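Small bimanual cell: rounded fingers or flat ones for tins?

Started by skestunow_bench

Setup is two small arms on one front rail, Shen controller boards on both, Olutell gripper on the right. I am trying to settle on fingers for a box-handling routine before I cut any more parts. The test object is a small tin with a clasp on the front. Side approach from the right, top approach from the left. Both views have the left gripper pointing down and the right one alongside the tin.
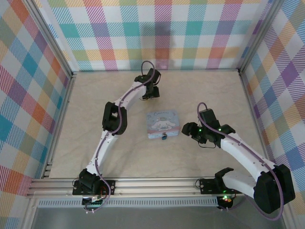
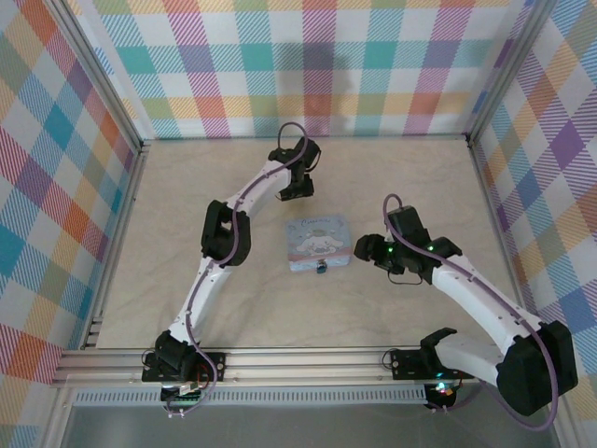 Results so far

Side approach, rounded fingers: 70 attempts, 8 slips. Every slip was with the tin turned a few degrees off square. Top approach, same object: 20 attempts, 2 slips. I don't trust the second figure yet, the run is too short.

Reply from cirneck_user

Rounded fingers on a flat-sided box give you line contact at best. I ran Cirneck flat pads on a similar arm and the slips on rotated boxes went away. The pads are a bit wider, so check your clearance to the table on the side approach.

Reply from torque_and_tea

Disagree. Flat pads only help if the pad is parallel to the face, and on a light arm with any play in the wrist it won't be. You end up on one edge of the pad, which is worse than a curve. I would look at the wrist before spending money on fingers. What closing speed are you using?

Reply from skestunow_bench

Default closing speed on the Shen board, current limit at half. Wrist play is there but I haven't measured it.

Reply from cirneck_user

Half is low for a metal tin. Raise it in small steps and watch the motor temperature. Foam tape on the flat pads takes up the wrist error, by the way. I have had the same strips on since April.

Reply from torque_and_tea

Foam also takes up your position accuracy. Fine for lifting, poor if you need to work that clasp afterwards.

Reply from railgauge

Separate question. How is the cable on the right arm behaving when it folds back on itself? Mine pulled at the connector near the elbow and the fault looked exactly like a weak grip. It cost me an evening.

Reply from skestunow_bench

No connector faults in the log on either arm, but I will repeat the side approach with the cable held clear. Plan is: measure wrist play, same 70 attempts at the higher current limit, then flat pads without foam. One change at a time — otherwise the numbers are no use to me.

Reply from torque_and_tea

Log the tin angle for each attempt as well. Without that you can't compare the two finger types.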